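Mug tree

A mug tree, also called a mug stand or cup tree, is a household stand for storing cups off the counter. The usual form has a flat base, an upright post and pegs set into the post at an angle. It is commonly kept near the kettle or sink, together with bowls, trays and cup racks. 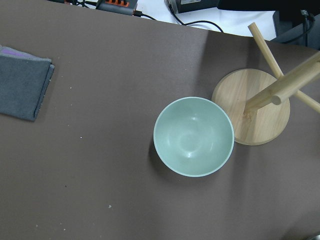
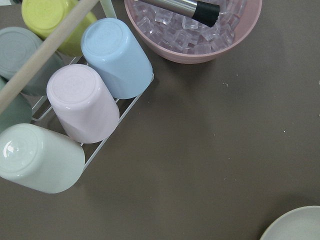
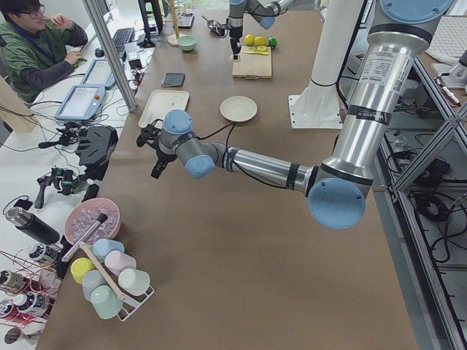
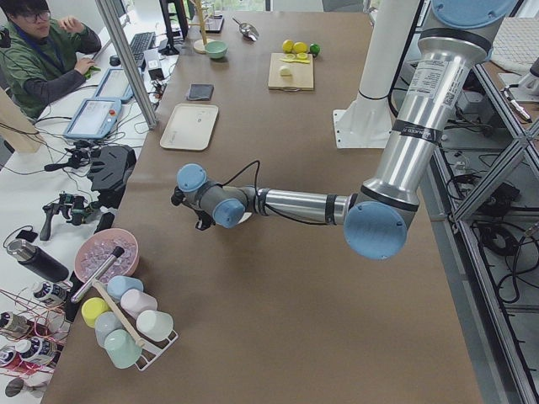

Construction

The base is normally a turned disc, heavier than the post so that the stand stays upright when loaded on one side. Beech, rubberwood and acacia are the usual timbers. Pegs are cut from dowel and glued into holes drilled at an upward slope, which keeps a handle from sliding off. In some designs a single dowel passes right through the post and serves as two pegs. Ends are rounded to avoid chipping glaze.

The Indberg pattern, sold from 2000, has a post 14 inches high and is finished in food-safe oil. Toivonen makes a similar stand with a threaded post that unscrews for shipping.

Related racks

A wire cup rack holds cups upside down on parallel rods, often in rows. It takes more counter space than a mug tree but accepts cups without handles, including plastic tumblers, which cannot be hung. Coated wire resists rust until the coating is scratched. Some racks have a wooden carrying handle, so that the whole set can be moved to the table at once.

Loading

Mugs are hung in opposite pairs, lowest pegs first. A stoneware mug weighs more than 800 grams only in very large sizes, and most stands of this type are rated above that for each peg. Cups should be dry before hanging, as water running down a peg collects in the joint and softens the glue.

Care

Wooden stands are wiped with a damp cloth and are not put in the dishwasher. Loose pegs are removed, cleaned of old glue and reset. Oil finishes are renewed when the grain looks pale. Wire racks may be washed in warm soapy water.

See also

Dish rack
Drying mat
Cup hook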